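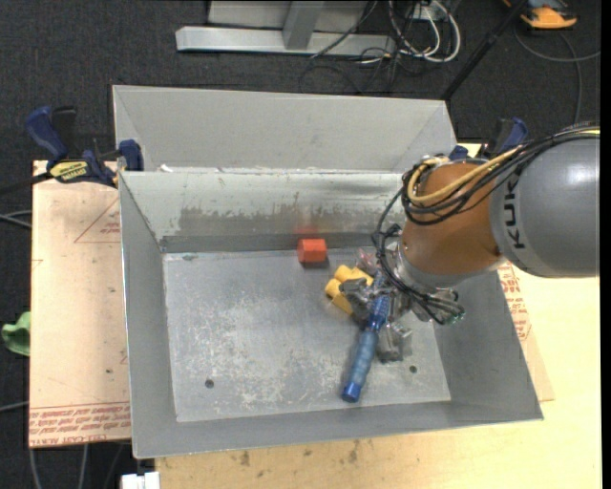 Jarnell 职业教育设备部 | 语言实训产品组

打印本页 | 用电子邮件发送本页

Trumura 303 语音实训系统

产品概述

Trumura 303 是用于职业院校和企业培训中心的有线语音实训系统，由教师主控台、学员终端、头戴耳麦、机柜主机和配套软件 Noh 组成。系统面向岗位外语口语、听力训练、跟读录音、分组对话和口语测评等课型，也可用于普通话水平训练和客服话术训练。

系统采用主机集中处理、终端就地采集的结构。学员的语音在终端内完成模数转换和降噪，经专用网络送到机柜主机，由主机完成混音、分组、录制和分发。教师主控台只负责下发指令和监听，不参与音频转发。主控台重启或更换期间，已经开始的录音任务继续执行，分组对话也不会断开。

本页内容适用于硬件版本 C 及以后的产品。硬件版本标在终端底部铭牌的右下角，为单个大写字母。版本 A 和版本 B 的终端可以接入同一台主机，但不支持双语道录音和本地缓存，在 Noh 的座位图中以浅色图标显示。

系统组成

一套标准配置包括机柜主机一台、教师主控台一套、学员终端若干、每台终端配头戴耳麦一副、专用交换机若干，以及 Noh 软件的教室授权一份。学员终端数量按教室座位订购，单台主机最多接入75台终端。超过此数量的教室需增配第二台主机，两台主机以级联方式工作，在软件中仍显示为一间教室。

教师主控台不含计算机。用户可使用自有计算机，也可随系统订购。订购的计算机预装 Noh，出厂前已与主机完成配对。

课桌、座椅、线槽和地面施工不在供货范围内。线缆按现场勘测长度裁切供货，预制两端插头，插头处有座位编号套管。

机柜主机

主机为19英寸标准机架安装，高度两个机架单位，前进风后出风。安装时上下方各留出一个机架单位的空位，机柜后门应为网孔门。主机不得与功放设备共用同一层托板。

主机前面板自左至右为电源键、状态指示灯、故障指示灯、字符显示屏和两个维护接口。维护接口仅供恢复固件和导出日志使用，不能接入终端，也不能接入校园网。后面板为电源插座、接地端子、终端网络接口、上联网络接口、外部音源输入、监听输出和级联接口。

状态指示灯为绿色常亮时，主机工作正常；绿色慢闪为启动中；绿色快闪为正在写入录音。快闪期间不得切断电源。故障指示灯为红色常亮时，应先查看字符显示屏上的代码，再按维护手册处理。代码以字母 P 开头的属于供电故障，以字母 N 开头的属于网络故障，以字母 S 开头的属于存储故障。

主机内置两块互为镜像的存储盘，可在运行中更换其中一块。更换后主机自动重建镜像，重建期间录音功能可用，批量导出功能停用。存储盘应使用本部供应的备件，自行采购的存储盘即使容量相同，主机也会提示型号不符，并拒绝加入镜像。

主机的时钟由上联网络校准。没有上联网络的教室，由教师主控台在登录时向主机写入时间。录音文件的时间戳以主机时钟为准，两台级联主机以主主机的时钟为准。

学员终端

终端为桌面嵌入式，面板与桌面平齐，安装后高出桌面的部分只有旋钮和防误触边圈。面板上有音量旋钮、应答键、录音键、回放键、举手键和状态灯环。各键均有行程，可在不看面板的情况下操作。应答键表面有一条凸起横线，举手键表面有一个凸点。

状态灯环的含义如下。

白色：终端已登录，等待指令
蓝色：正在收听教师或教材音源
绿色：处于分组对话中，麦克风已打开
黄色：已举手，等待教师应答
红色：正在录音
灭：终端未登录或被教师锁定

终端不设独立电源开关，由网络线供电。拔出网络线后终端立即停止工作，本地缓存中的录音保留，重新接入后自动续传。续传完成之前，灯环呈白色呼吸状，此时可以正常上课，但同一学员不宜更换座位登录。

终端侧面有耳麦接口两个，可接入两副耳麦，供两人共用一个座位时使用。两副耳麦的麦克风信号分别录制为两个语道，回放时可分别调节音量。测评模式下只启用一号接口，二号接口自动静音。

终端外壳为阻燃材料，面板覆膜可用拧干的软布擦拭。不得使用含酒精浓度过高的消毒液，也不得使用带研磨颗粒的清洁剂。桌面开孔后，孔边应打磨并封边，避免木屑落入终端背面的散热缝。

头戴耳麦

随机耳麦为封闭式双耳结构，单副重量303克，不含线缆。麦克风杆可绕耳罩旋转，左右两侧均可佩戴。麦克风为指向性驻极体，前端配可拆洗防喷罩。

耳麦线缆为可更换式，耳罩一端和终端一端均为带锁扣插头。插入时应听到锁扣声，拔出时应先按下锁扣再水平拔出。多数返修耳麦的故障为插头根部断线，更换线缆即可恢复使用，不需要整副返厂。

耳罩垫和防喷罩属于耗材，不在保修范围内。多班轮用的教室建议每学期更换一次耳罩垫，或为学员配发个人耳罩套。耳罩套应选用透声织物，厚棉布套会使高频衰减，并影响测评模式的发音评分。

用户可接入自有耳麦。自有耳麦须为四段式插头，经随机转接线接入。转接线不带锁扣。自有耳麦接入后，应在 Noh 的终端属性中选择“通用耳麦”，由系统重新测定麦克风增益。未重新测定的，录音可能出现削波或电平过低。

教师主控台

主控台由控制面板、教师麦克风、教师耳麦和实物音源接口盒组成。控制面板上设有常用功能的实体按键，包括全体静音、全体收听、开始录音、停止录音、随机点名、呼叫应答和紧急广播。其余功能在软件中操作。

全体静音键按下后立即生效，优先级高于软件中的任何操作。再次按下后，各终端恢复到静音之前的状态。紧急广播键带翻盖，打开翻盖并按住按键时，教师麦克风的声音以固定音量送到全部终端，不受学员音量旋钮限制，松开后恢复原状态。

实物音源接口盒可接入播放机、手机或其他音源，输入电平由盒上的旋钮调节。旋钮旁的指示灯以偶尔亮黄为宜，持续亮红时应减小输入电平。接口盒与控制面板之间使用专用线，长度不得自行延长。

Noh 软件

Noh 安装在教师计算机上，分为课堂、教材、测评、档案和管理五个工作区。软件界面提供简体中文和英文，可在登录页切换，切换不影响课程数据。

课堂工作区以座位图为主界面。座位图可按教室实际布局编辑，支持排列式、围坐式和岛式三种布局，也可自由拖放。编辑完成后应锁定布局，防止授课时误拖。座位编号与线缆套管编号一致时，座位图可由系统自动生成。

分组功能支持按座位、按名单、按测评成绩和随机四种方式。每组人数由教师设定，余数人员可并入已有小组或单独成组。分组后，教师可逐组监听，也可插入任意一组讲话。监听时学员端无提示，插话时学员端灯环闪烁一次。用户单位如要求监听时必须提示学员，可由管理员在管理工作区打开监听提示，打开后教师无权关闭。

教材工作区用于导入音频、文本和图片。导入音频时，软件按停顿自动切句，教师可手动合并或拆分。切句点保存为独立文件，不改动原始音频。文本与音频对齐后，可用于跟读、听写和角色配音。未对齐的教材只能用于整段播放。

测评工作区用于组织口语测试。一次测试由若干题段组成，每个题段可设定准备时长、作答时长和提示音。测试开始后，学员终端上的录音键和回放键失效，由系统统一控制。测试中途终端离线的，系统记录离线时刻，并在恢复后提示教师选择续考、重考或作缺考处理。

发音评分为辅助功能，给出准确度、流利度和完整度三个分项。评分结果应由教师复核后发布，系统默认不向学员直接显示。评分引擎部署在主机内，不需要连接外部网络。方言口音较重的学员，准确度分项可能偏低，此时可在题段属性中调整容差。

档案工作区按学员保存录音、成绩和教师评语。录音可导出为通用格式，成绩可导出为表格。档案按班级设定保留期限，到期前软件向管理员发出提示，管理员确认后删除。未经确认的档案不会自动删除，但存储空间不足时，系统会停止新的录音任务并在主控台显示告警。

管理工作区仅管理员账户可进入，用于维护教师账户、班级名单、主机参数和固件升级。固件升级应在无课时进行，升级过程中各终端灯环依次变为紫色，完成后恢复为白色。个别终端未恢复的，应先重新插拔其网络线，仍未恢复再联系技术支持。

典型课型配置

岗位对话训练。学员两人一组，分别承担服务人员和客户角色。角色提示由教师从教材工作区推送，同组两名学员收到的提示不同。对话全程录音，每人一个语道，课后可由教师单独播放任意一方。该课型适用于酒店前台、航空地服、导游和电话客服等专业。

设备说明训练。教师推送设备照片或图纸，学员用目标语言说明部件名称和操作步骤。建议准备时长与作答时长分开设置，准备期间学员可以试录，试录内容不进入档案。该课型用于机电、汽修、数控等专业的专业外语课。图片由教师计算机显示到投影或大屏，终端自身没有显示屏。

跟读训练。系统逐句播放，学员逐句跟读，终端自动录下每一句。回放时原声与学员录音交替播放。教师可设定每句重复次数，也可允许学员用回放键自行控制进度。自行控制时各终端进度不同步，座位图下方显示各座位当前句号。

会议口译训练。此课型需要在课堂工作区启用双语道录音，一个语道录原声，一个语道录学员口译。两个语道共用一条时间轴，导出后可在通用音频编辑软件中打开。硬件版本 A 和版本 B 的终端不支持此课型。

集体听力测试。教材音源由主机直接分发，各终端之间没有可察觉的时差。播放期间教师主控台的其他音源自动切断，防止误播。需要插播说明时，应先暂停测试。

环境与安装要求

教室应避免与车间、舞蹈室和空调机房直接相邻。无法避免时，应在隔墙上做吸声处理。学员座位处的背景噪声越低，测评结果越稳定。现场勘测时，勘测人员在有代表性的座位处测量背景噪声，并将结果写入勘测单。

地面宜铺设防静电地板或防静电卷材。铺地毯的教室应控制湿度，干燥季节须加湿。机柜应可靠接地，接地线不得借用水管或暖气管。机柜与学员终端之间的网络线应与强电线路分槽敷设，必须交叉时应垂直交叉。

系统供电应为独立回路，并在教室配电箱内设置单独的断路器。照明、空调和投影设备不得接入该回路。配备不间断电源的，电源容量应按主机和交换机的合计功率选取，教师计算机可一并接入。

桌面开孔尺寸按随货附送的开孔模板执行。模板为一比一印制，不得复印缩放后使用。开孔位置应避开桌下横梁，并使学员坐姿下前臂可以自然放在面板两侧。左利手座位可将模板镜像使用，终端面板本身无需更改。

安装顺序为：机柜就位，接地测试，敷设线缆，安装交换机，安装终端，主机上电，逐座登录测试，座位图核对，整室录音测试。前一步未签认的，不应进入后一步。线缆敷设完成后应逐根测试，测试记录随竣工资料移交用户单位。

逐座登录测试由两人配合进行，一人在座位处操作终端，一人在主控台核对座位号、麦克风电平和按键响应。电平低于参考线的座位应更换耳麦后复测，复测仍不合格的再更换终端。

整室录音测试应在全部终端同时录音的条件下进行，持续一节课的时间。测试结束后抽听录音，检查有无断续、串音和电流声。出现串音时，应首先检查耳麦转接线和二号接口的设置。

与现有设备的兼容

系统可与用户单位已有的教学管理平台交换班级名单和成绩，交换方式为文件导入导出。名单文件的列顺序和编码要求见软件手册附录。名单中学号重复的，软件拒绝导入整份文件，并列出重复行号。

系统不提供与其他厂家语音终端的互通。更换旧系统时，旧终端和旧主机应整套拆除。旧系统的网络线经测试合格后可以利旧，旧耳麦一般不建议利旧。旧系统的教材音频如为通用格式，可批量导入；如为加密格式，应由原厂家转换后导入。

录播教室需要采集课堂声音的，可从主机监听输出取信号。监听输出为平衡接口，输出内容在管理工作区中选择，可选教师语音、教材音源或全部混音。学员分组对话的内容不送到监听输出。

选型说明

订货型号由系统名、座位数代号和选件代号组成。座位数代号由本部按勘测结果填写，用户单位不必自行计算。选件代号含义如下。

D：随系统提供教师计算机
K：增配级联主机
R：增配移动耳麦充电柜
T：测评题段加密
W：壁挂机柜，用于没有设备间的教室

选件 K 与选件 W 不能同时订购，壁挂机柜的深度不足以安装两台主机。选件 R 适用于要求课后收回耳麦的教室，柜内有编号挂位和降噪耳麦充电接口，随机有线耳麦也可存放在柜内，但不需要充电。

座位数较少的小型教室，可选用 Trumura 系列的紧凑主机，终端和耳麦与本系统通用。紧凑主机不支持级联，也不支持运行中更换存储盘。两种主机的授权不能互换，日后由紧凑主机升级时，须重新办理 Noh 教室授权。

应用情况

Brevthorpe 职业培训中心的语言实训楼采用本系统，各教室共安装学员终端414台，由中心设备间统一供电和管理。该项目的教室分属不同专业，座位布局各异，共用一份教师账户名单。各教室主机之间不共享录音，跨教室调阅由管理员在档案工作区授权。

该项目施工时采用分层移交的方式。先完工的楼层在其余楼层施工期间已投入授课，未发生因施工造成的整层停课。施工中曾发现一处桥架与强电线路间距不足，整改后重新测试线缆，并更新了竣工图。

中心的运行记录中，报修原因以耳麦线缆断线为主，其次为按键内进入杂物。设备管理员在每间教室备有少量线缆，授课教师可自行更换。几乎没有终端因主板故障返厂。

培训与资料

系统验收后，本部为用户单位提供教师培训和管理员培训各一次。教师培训在用户教室进行，内容为课堂、教材和测评三个工作区的操作，参训教师应携带一份自有教材音频，现场完成切句和对齐。管理员培训内容为账户管理、档案保留、固件升级和日志导出。

培训一般安排在学期开始之前。春季学期的培训请于二月前提出申请，并附教室名称和参训人数。逾期申请的，按申请先后顺延。补充培训另行计费。

随机资料包括安装手册、软件手册、维护手册、开孔模板、座位编号套管对照表和耗材清单。手册的电子版可向本部索取，索取时请提供主机序列号。主机序列号可在字符显示屏上查看，方法为在待机状态下短按电源键两次。长按电源键会关机，操作时应注意区分。

保养周期

每日课后：终端退出登录，耳麦挂回挂钩，查看主控台有无未处理告警。

每周：用软布擦拭终端面板和耳麦头梁，检查防喷罩是否缺失，核对座位图中的离线座位。

每月：清理机柜前门滤网，导出一次运行日志，检查存储空间余量，对备用耳麦做一次录音测试。

每学期：更换或清洗耳罩垫和防喷罩，检查接地端子，重新测定各座位麦克风增益，清理到期档案。

假期停用前，应先在软件中执行关机，待主机显示屏熄灭后再断开断路器。停用时间较长的，应将耳麦收入柜内或原包装，线缆松盘，不得对折捆扎。复用时先送电预热，再做整室录音测试。潮湿地区的教室在停用期间应定期通电。

常见故障处理

终端无灯光。检查该座位网络线是否插紧，再检查交换机对应端口指示灯。端口指示灯不亮的，将网络线换到备用端口；备用端口正常的，标记原端口并报修交换机。

灯环正常但无声音。检查耳麦插头锁扣，旋转音量旋钮，确认主控台未按下全体静音键。仍无声音时，与相邻座位互换耳麦，以判断故障在耳麦还是在终端。

录音有声但很小。检查麦克风杆是否转到嘴角一侧，防喷罩是否受潮堵塞。接自有耳麦的，检查终端属性是否设为“通用耳麦”。

回放时出现另一名学员的声音。多为相邻座位音量过大，由麦克风拾入所致。应降低邻座音量，或将分组改为隔座分组。排除上述原因后仍然存在的，按串音处理。

软件提示主机未配对。确认教师计算机与主机接在同一网段，在管理工作区重新输入主机显示屏上的配对码。更换计算机后必须重新配对，原计算机的配对随即失效。

测评结束后缺少个别学员录音。先查看该座位灯环是否处于白色呼吸状，如是，等待续传完成。续传完成后仍无录音的，导出当日日志，连同测试名称和座位号发送至技术支持。此前不要对该终端执行恢复出厂设置，该操作会清除本地缓存。

供货与保修

交货期自勘测单双方签认之日起计算。线缆按座位裁切，签认后如变更座位布局，已裁切线缆由用户单位承担费用。设备到货后应在干燥室内存放，包装箱上的朝上标志不得倒置，耳麦箱上不得堆放主机箱。

开箱应由双方人员共同进行，按装箱单核对主机、终端、耳麦、线缆和附件。外包装破损的，先拍照留存再开箱，并在装箱单备注栏写明。单方开箱后提出的缺件，本部仅按实际出库记录处理。

主机、终端和主控台享受整机保修，耳麦享受有限保修，耗材不保修。以下情形不在保修范围内：自行拆开带封签的部件，使用非本部供应的存储盘，液体进入终端，接地不合格造成的损坏，以及将终端接入主机以外的供电设备。

保修期满后可签订年度维护协议。协议包括定期巡检、固件升级和备件优先供应。不签订协议的，按次收取服务费和备件费，软件的安全更新仍然免费提供。

停产型号的备件供应情况，请以书面形式查询。版本 A 终端的面板覆膜和旋钮仍有供应，主板已不再供应，返修时以同系列翻新板替换。

询价须知

询价时请提供以下资料：教室平面图，座位数和座位布局，现有桌椅是否保留，设备间位置，拟开设的课型，是否需要口语测评，有无旧系统需要拆除。平面图可为手绘，但应标明门、窗、柱和配电箱的位置，并注明层高。

本页所列外观和功能如有改进，以实际供货和随机资料为准。面板颜色有浅灰和深灰两种，同一批订单只能选择一种。

打印本页 | 用电子邮件发送本页

联系我们：Jarnell 职业教育设备部 语言实训产品组 | © Jarnell 版权所有 | 返回页首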